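A Morning Among the White Tables: Open House at Hususetti, Loswood

December 2019

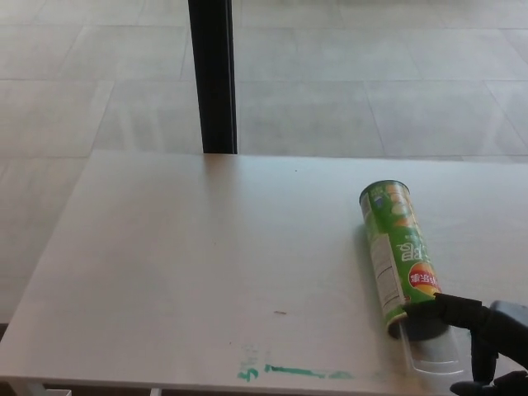

Photo: Hususetti open house, Loswood

I have been to enough furniture open houses to know what the coffee is for. You get a cup as you come in, which means one hand is busy, and with the other you can hold either the brochure or the handrail. By the time you have put anything down you are standing next to a table with a price on it.

Hususetti makes tables and shelving, mostly white, mostly for small homes, and once a year it opens the Loswood building to anybody who signs up. I signed up because I am in the market for a table and because a neighbor, Karla Trujillo, bought one of theirs two years ago and talks about it more than she talks about her children. She came along. So did Oluf Briem, whose car we took.

The invitation promised "a house in use." The idea was that furniture in showrooms is always shown bare, or with a bowl of lemons, and that Hususetti would show it the way people live with it. I liked the idea. I have never owned a bowl of lemons. But I wanted to see how far they would go, and the answer is some of the way.

The ground floor is divided into seven rooms. They aren't rooms in the sense of having doors, more like stalls with better lighting. There's a hallway, a child's bedroom, two kitchens, a laundry corner, a workroom, and a last one labeled "Evening." We were given a map, which was upside down in relation to the building, and Oluf gave up on it before we were past the coats.

Hallway first. Ten pairs of shoes on a rack made for ten pairs of shoes. All of them were adult shoes, all clean, and not one was a boot. It's December in a town with a gravel parking lot. Karla pointed out that her own rack holds four pairs in winter and that the rest live on newspaper. I asked the young man there whether the rack would take boots and he said the top shelf lifts out. He was right, it does, with some persuasion. What you do with the shelf after that he couldn't say.

The kitchens were better. One had a drawer that had been allowed to become a drawer: string, a bicycle key, takeout menus, birthday candles, a tape measure with the end bent. Whoever filled that drawer has lived in a house. The other kitchen was back to lemons in spirit, with a row of matching jars and flour up to exactly the same level in each. I don't believe anyone bakes there.

Then "Evening," which is where I spent most of my time, and where I'd send anyone who is thinking of buying.

It's a room with a gray tiled floor and a plain white table. The table is the one Karla owns, or its younger sister, sold as the Kirnero. Rectangular, smooth top, white supports. They had put snacks out on it, or let's say they had put out a green can of chips, the tall round kind, lying on its side. It had pictures of the chips printed in orange and yellow near one end and big white lettering around the middle that I couldn't read. Karla couldn't either. I mention it because a can on its side is a more honest test of a table than anything in the brochure. At home that's how it lies by nine o'clock, with crumbs in front of it, and if the floor or the table is out of true it starts to travel.

Signe Stougaard was looking after the room, and I asked her about travel. She said each Kirnero leaves the building level. I said I was sure it did, and that what I cared about was how it would stand on my floor, which slopes toward the stove. She showed me the feet, which screw in and out. Two turns each way, no more. That's less than I would want. My floor would use up all of it on one side. She wrote down my question, politely, and I'd like to think it went somewhere after that.

The surface is the thing they are proudest of. The brochure calls it "calm white," which tells you nothing. In the room it looked pale gray more than white, and it took a different tint depending on where I stood, a bit of pink on one side and something cooler toward the back. Karla says hers does the same and that in the mornings it goes nearly yellow. If you want a table that is white when you look at it, ask to see it in the light you've got. Signe offered to lend me a sample piece to take home, and I accepted, and it's on my windowsill now. It is gray there too.

It's also slightly glossy. I know people who like a shine and people who can't stand one. My complaint with shiny tabletops is fingerprints, and I did the test I always do, which is to press my whole palm on the corner, wait, and bend down to look along it. There was a print. It came off with my sleeve. After that I tried with a buttery thumb (there were pastries) and that one needed a second go. The brochure says "wipes clean in one motion." Say two and I'd have no quarrel.

Bright things look very bright on it. The green of that can was close to rude. I say this for people who plan to keep colored things on their table, kids' cups and cereal boxes and so on, because a wooden top takes the edge off all that and this doesn't. Oluf thought it was cheerful. Oluf has a red sofa.

What I missed in "Evening" was mess in any quantity. A can tipped on its side is a start. Where were the crumbs? Where was the glass with a ring under it, the mail, the charger with no phone on it, the one sock? I asked. Signe said that in the first year they had gone further, with real leftovers, and by lunch there was a smell. Fine. But mail doesn't smell. I offered to send them mine.

There was a talk at the far end of the building by Mikkel Juhl, who designs the shelving, and we caught the second half. He's an easy speaker and he brought a box of things that had come back from customers, which is more than most companies would do in public. A bracket twisted like a paper clip. A shelf with a bow in it from a set of encyclopedias. He held up the bowed shelf and said that the label had given a weight limit and that the family had read it as a target. People laughed. I laughed. On the drive home I thought about it some more, and a shelf that can't hold books ought to be called something else.

Someone asked about repairs. You can order single parts for the tables: feet, end supports, screws. You can't order a top on its own. If you ruin the top, you buy the table again. This was said rather quickly and I wrote it down slowly. On a table where the top is the whole selling point, it matters. Karla, who has a burn mark the size of a coin under her fruit dish, had already found this out by phone in March.

The workroom was closed off by the time we got to it. The laundry corner I can recommend. It had a folding board that came down from the wall at a height that suited me, a woman of ordinary size, and also suited Oluf, who is very tall and had to be talked into trying it. Yupin Mahawong was folding towels there and had been for a good while, judging by the stack. She folds in thirds and then in half, with the edge turned in, and told us that halves first is why towels fall off shelves. I went home and refolded mine. So far they have stayed put, though they stayed put before, too.

Lunch was soup from Bergmann, the bakery across the road, and it was good soup. You eat at more Kirneros, long rows of them, and this is where you learn something the rooms can't teach you. The near edge is thin. It looks neat. Rest your forearms on it for the length of a meal and you'll feel it, particularly if you are a person who talks with her elbows down. My old table has a thick rounded edge that I've never once thought about, and now I know why.

To be fair to them, the tables didn't wobble. I leaned on three different ones, and I leaned hard. Chairs slid under without catching. The corners aren't sharp enough to bruise a hip, and I've bruised a hip on plenty that cost more.

Prices are on cards next to each piece and the open house discount is in the small print on the back of the map, under the allergy information for the soup. It applies to orders placed the same day. I don't place orders the same day, at any event, as a rule, and I'd suggest you don't either. Signe said quite calmly that there would be another sale in the new year. So there's your discount.

Practical matters for anyone going next time. Sign up early, the morning slots fill before the afternoon ones. Park on the street side. Bring a tape measure, they lend them out but had run short. Wear a sleeve you don't mind wiping a table with. Go to "Evening" before the coach parties do, and if the chip can is still lying there, ask about the feet.

Karla bought a second shoe rack. I've still got the sample on the windowsill, and a coffee cup has been standing on it since yesterday. I'll lift it on the weekend and see about the ring.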